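ヌラノ中篇文学室
リロン叢書 読者評者の募集について

ヌラノ中篇文学室(以下「当室」といいます。)は、恋愛中篇小説の翻訳シリーズ「リロン叢書」の刊行にあたり、刊行前の校正刷りを読み、感想および書評を執筆していただく読者評者を次のとおり募集します。応募を希望される方は、本要項の全文をお読みのうえ、所定の方法によりお申し込みください。

1 募集の趣旨

リロン叢書は、短篇と長篇のあいだにある分量の恋愛小説を、一冊に一作ずつ収めるシリーズです。幼なじみの再会、長い文通、職場での静かな恋愛など、扱う題材は作品ごとに異なりますが、いずれも一晩か二晩で読み終えられる長さのものを選んでいます。既刊のうち最も短い『ケルネスの渡し守』は本文82ページです。

中篇という形式については、読者の方から「長篇だと思って購入した」「人物をもう少し追いたかった」といったご意見を多くいただいてまいりました。短いことへの不満なのか、結末の置き方への不満なのか、書店のレビュー欄だけでは判別できないことも少なくありません。当室では、刊行前の段階で一般の読者の方に通読していただき、率直な感想を帯文、内容紹介および巻末の案内に反映させるため、読者評者の制度を設けています。

前回の募集には218名のご応募がありました。前回ご応募いただき、選考の結果ご期待に添えなかった方も、今回あらためてお申し込みいただけます。前回の選考結果が今回の選考に影響することはありません。

2 業務の内容

読者評者には、任期中、次の業務を行っていただきます。

・当室が送付する校正刷りを通読すること。
・読了後、所定の様式により感想票を提出すること。
・感想票を提出した作品のうち、ご自身で選んだものについて書評を執筆すること。
・任期の終わりに開催する合評会に出席すること(オンラインでの出席を認めます)。

担当していただく作品は、原則として一か月につき2作品です。担当作品は当室で割り当てますが、応募の際に、読みたい傾向と避けたい題材をお知らせいただけます。死別、流産、家庭内の暴力など、読むことに負担を感じる題材がある場合は、理由を添える必要はありませんので、申込書の該当欄に印をつけてください。任期の途中で変更することも可能です。

感想票は、登場人物への共感の度合い、二人の関係が変化する場面の説得力、会話文の自然さ、結末への納得感、および自由記述欄からなります。点数による評価欄は設けていません。以前は星の数による評価をお願いしておりましたが、同じ評価でも読者によって意味するところが大きく異なるため、廃止しました。

3 校正刷りの受け取り方法

校正刷りは、紙または電子データのいずれかをお選びいただけます。紙の校正刷りは郵送し、読了後は返送用封筒にてご返却いただきます。書き込みをされても差し支えありません。電子データは、当室の閲覧用ページ「モックス」にログインしてお読みいただく形式で、パソコン、タブレット端末およびスマートフォンに対応しています。文字の大きさと行間は読者側で変更できます。縦書きと横書きの切り替えも可能ですが、会話文の改行位置について意見を述べられる場合は、縦書きの表示でご確認ください。

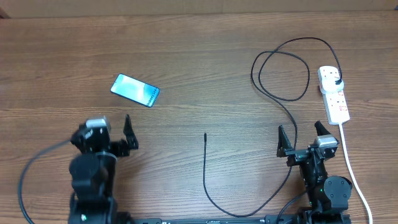 テーブルに置かれたスマートフォンと電源タップ

モックスの利用にあたり、専用のアプリケーションを導入していただく必要はありません。通信費は評者のご負担となります。電子データの保存、印刷および画面の撮影は、校正刷りの性質上、禁止しています。

紙と電子データのどちらを選択されても、選考上の有利不利はありません。任期の途中で切り替えを希望される場合は、次の作品の発送日より前に事務局までご連絡ください。

4 書評の執筆について

書評は、当室の会員向け冊子およびウェブサイトに掲載します。分量に下限は設けませんが、長いものについては冊子の紙面に合わせて抄録とすることがあります。抄録を作成した場合は、掲載前に必ずご本人に確認を求めます。

執筆にあたっては、次の点にご留意ください。

・結末および物語の転換点にかかわる記述は、避けるか、明示したうえで行うこと。
・あらすじの紹介が書評の大半を占めないようにすること。
・作者または訳者の私生活に関する推測を書かないこと。
・否定的な評価を述べる場合は、該当する場面または箇所を示すこと。

好意的な書評のみを求めるものではありません。昨年度に掲載した書評は139本で、訳文の調子や男性主人公の造形に厳しい意見を述べたものも含まれています。編集部が評価の方向を変更するよう求めることはありません。誤字、事実関係の誤りおよび引用箇所の不一致についてのみ、修正をお願いすることがあります。

文体は自由です。友人に宛てた手紙のような書き方でも、論評の体裁を整えた書き方でも構いません。作品に強く心を動かされた場合に、その気持ちをそのまま記した短い文章が読者の手がかりになることも多く、書評の経験がないことを理由に応募をためらわれる必要はありません。反対に、書評の執筆を職業とされている方の応募も受け付けます。

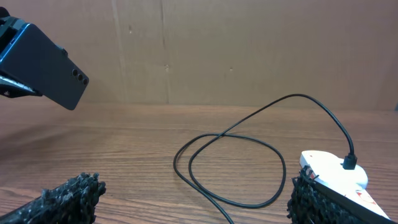

掲載時の署名は、本名、筆名、匿名のうちから選択できます。筆名を用いる場合は、既存の作家または出版関係者と混同されるおそれのないものとしてください。ご自身のブログ、読書記録サービス等に同じ書評を掲載することは、当該作品の発売日以降であれば認めます。その際は、校正刷りの提供を受けて執筆した旨を、読者の目に触れる位置に明記してください。

著作権は執筆者に帰属します。当室は、冊子、ウェブサイト、帯および書店用の掲示物において書評を使用する権利の許諾を受けるものとし、帯または掲示物に一部を引用する場合は、引用する文言をあらかじめお知らせします。お断りになることもできます。

5 応募資格

次のすべてに該当する方を対象とします。

・任期の開始時点で成人であること。
・日本語で書かれた小説を日常的に読んでいること。
・割り当てられた作品を、定められた期日までに通読できること。
・未刊行の原稿に関する守秘義務を遵守できること。
・当室または競合するシリーズの編集業務に現に従事していないこと。

国籍および居住地は問いません。ただし、紙の校正刷りの発送先は国内に限ります。恋愛小説を普段あまり読まれない方の応募も歓迎します。評者の構成が特定の読書傾向に偏らないよう、選考の際に考慮しています。

視覚に障害のある方で、音声による通読を希望される場合は、申込書にその旨をご記入ください。モックスの読み上げ機能をご利用いただくか、別途読み上げに適したデータを用意します。

6 任期および待遇

任期は、任命の日から翌年の6月末日までとします。再任を妨げませんが、連続しての再任は一度限りとします。

感想票一件ごとに所定の謝礼を、書評が掲載された場合には当室の規程に基づく原稿料を、それぞれ指定の口座にお支払いします。支払額の一覧は申込書に同封しています。担当された作品については、刊行後に完成本を一冊贈呈します。

本業務は業務委託によるものであり、雇用契約を締結するものではありません。病気、介護、転居その他の事情により期日までの通読が難しくなった場合は、遅れることが分かった時点でお知らせください。休止の期間を設け、任期を延長する扱いとすることができます。

7 合評会について

任期の終わりに、評者、訳者および編集担当が出席する合評会を開きます。会場はケルネス会館の談話室を予定しています。取り上げる作品は評者の投票により決定し、訳者が翻訳の経緯を述べたのち、出席者が順に意見を述べます。発言を希望されない方は、聴講のみの参加でも差し支えありません。

前回の合評会では、幼いころから相手を想い続けてきた主人公が、関係の変化を恐れて最後まで気持ちを言葉にしない作品を取り上げました。沈黙を誠実さと受け取る意見と、相手の選択を奪うものだとする意見とに分かれ、予定の時刻を過ぎても議論が続きました。記録は冊子の前号に収録しています。

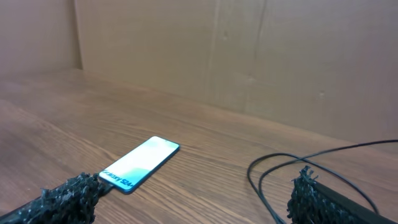
トリーン・ウイボからは、次のような感想が寄せられています。「恋愛小説はすべて幸福な結末であってほしいと思って応募しました。今もその気持ちは変わりませんが、合評会で自分と反対の読み方を聞いてから、主人公が手紙を出さずに引き出しへ戻す場面を読み返し、最初の感想票に書いたことを撤回したくなりました。撤回はできないとのことでしたので、書評のほうに書きました。締切は思っていたより厳しいです。月の前半に一作を読み終えておくことをお勧めします。」

感想票については、提出後の差し替えを認めていません。初読の印象を記録することを目的としているためです。読み返して考えが変わった場合は、書評または追記票をご利用ください。

8 応募の方法

次の書類を、郵送または当室ウェブサイトの応募フォームにより提出してください。

・申込書(所定の様式)
・課題文
・守秘に関する確認書(所定の様式)

課題文は、最近読んだ恋愛小説一作について、その作品を未読の方に向けて書いた紹介文または感想とします。対象とする作品の国、時代および長さは問いません。リロン叢書の既刊を選ばれても結構ですが、そのことによって評価が高くなることはありません。すでにインターネット上などに発表した文章を用いる場合は、発表先を末尾に付記してください。

手書きの課題文も受け付けます。提出された書類は返却しませんので、必要な方は写しをお取りください。

応募の締切は12月31日(土)とし、郵送の場合は当日の消印まで有効とします。年末は郵便窓口の営業時間が変更される場合がありますので、各自でご確認ください。応募フォームは当日の終わりをもって閉鎖します。

9 選考

書類選考のみとし、面接は行いません。選考は、ヘリュ・ルコシェヴィチュス、ライムテ・ブトキエネおよびユルギタ・ヴァヘルが担当します。課題文は氏名を伏せた状態で審査し、文章の巧拙よりも、作品のどこに反応したのかが具体的に示されているかどうかを重視します。

結果は、応募されたすべての方に書面または電子メールで通知します。選考の経過および個別の評価に関するお問い合わせには応じられません。

10 個人情報の取扱い

応募書類に記載された個人情報は、選考、連絡および謝礼の支払いのためにのみ使用します。避けたい題材に関する申告は、割り当ての担当者以外には開示しません。任命に至らなかった方の書類は、結果の通知後、当室の文書管理規程に従って廃棄します。

11 問い合わせ先

ヌラノ中篇文学室 読者評者係
担当 カヤ・アドマイティス

お問い合わせは、ウェブサイトの問い合わせ欄または郵便にてお願いします。電話での受付は行っていません。申込書の郵送を希望される方は、送付先を明記し、切手を貼付した返信用封筒を同封のうえ、上記の係までご請求ください。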